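Growing Herbs from Seed
Session 4: Sowing coriander and chervil
Volanholm Garden School, notes for the May group

Both plants dislike being moved. They put down a long root early on, and if it is disturbed they tend to run straight to flower. Sow them where they are to stay, or in deep pots.

Sow 13 mm deep in drills, cover, firm with the back of a rake and water gently. Coriander should show in 11 days or a little longer. Chervil needs light shade by the time the weather warms up.

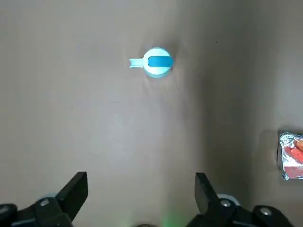 One of last year's group wrote in to say that her coriander bolted twice in full sun and only gave a decent crop once she sowed it behind the beans and kept the soil damp. Her plot at Dustelano is on thin chalk, which dries out fast.

Sow again every three weeks. Cut leaves from the outside of the plant and leave the middle alone.

For next session: bring your sowing record, and read the sheet on saving seed. Leave one or two plants to ripen if you want your own supply.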